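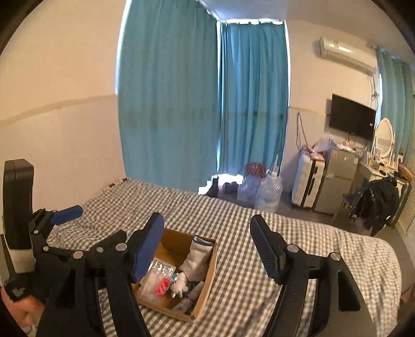
Svenja Kofler has put off signing the Skenetby order twice, and she does not sound sorry. The quote covers 6 hand-held grippers at 744 euros each, with support from Relavance on top. "Fine, but what does it buy me?" she says. Her doubts start with ordinary clutter: a cardboard box on a bed, with a sock, a small plush toy and a plastic blister pack all in together. "Show me a robot that sorts that, then ask me for a budget."

Her colleague Leandro Barroso would order in November. Kofler wants two grippers first, and a price for spare finger pads in writing. "They quoted the tool," she says. "I asked what a year of using it costs, and I'm still waiting."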